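Handout 2: Last Lines and Chapter Endings
Reading Like a Writer, Clindcombe evening course

Okay, so in the first session we got through a lot of ground on who is telling the story, and I promised that this time we'd skip straight to the back of the book. I love endings. I love them so much that I used to read the last page first (I know, I know – please don't write in). I've mostly quit, but the habit did teach me something, because a last line read cold is usually pretty dull. "She closed the gate." That's nothing on its own. Read it after 200 pages of somebody who never once closed the gate and it can knock the wind out of you!

That's really the whole idea for tonight. A last line borrows its power from what came before it, so when we study one we have to drag the rest of the book along.

Three kinds of ending we'll talk about

The shut door. Everything is settled. The thief is caught, the letter is read, the couple gets on the train. Mysteries do this a lot and readers of mysteries get cranky when they don't. Watch how fast the writer leaves once the door is shut. The good ones are gone in a page or 2, and the ones that hang around for a wedding and a baby had better be very funny.

The open window. The main question gets an answer but a smaller one is left hanging. I think this is the hardest to pull off. If the leftover question is too big, we feel cheated, and if it's too small we don't notice it.

The echo. The last line repeats something from the opening – a word, a place, a bit of weather – and it means something different now. I'm a sucker for these. They can get cute, though, so be careful in your own drafts.

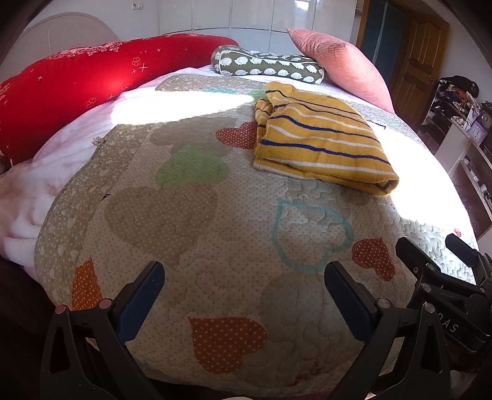 Chapter endings are a different animal, and I want to spend most of our time on them. The end of a book has to let you go. The end of a chapter has to keep you up past your bedtime, or at least make you remember where you were when you pick it up again tomorrow. I grew up thinking that meant a cliffhanger every time, and then I tried writing one that way and my poor heroine was hanging off something every nine pages. It was exhausting. She had no time to eat lunch.

What works better (for me, anyway) is mixing them up. Let one chapter stop in the middle of a conversation. Let one stop on a plain little action, and one on a decision we don't see carried out until later. Some of my favorite writers just stop a paragraph sooner than you expect, and the white space does the job.

A quick word about the reading packet. Our main text is The Górecki Letters, the short novel you picked up at registration, and I'd like you to finish part one before we meet again. The whole thing is told in letters, so every chapter ends with a sign-off. Pay attention to those! They start out stiff and formal and they loosen up as things fall apart, and I've read the book four times and still catch new ones. Page numbers in these notes go with the Unex paperback. If you're reading on Numeo you'll see location numbers instead, and the scene in the ferry office that I keep going on about starts at location 2,982.

For your notebook

Pick a book you've already read and liked. Copy out the last line of each chapter by hand, one under the other, with nothing in between. Then read the list out loud. You may find the writer has a habit, like ending on dialogue or ending on somebody leaving a room. Mine is ending on doors. So many doors.

Then take a chapter of your own (or a short scene, if you don't have a chapter yet) and cut the final paragraph. Leave it cut overnight and read it again in the morning. If you miss the paragraph, put it back, and if you miss only one sentence of it, put back the sentence.

Bring both versions with you, printed if you can manage it. We'll read a few aloud after the break and then get into epilogues, which I have strong feelings about.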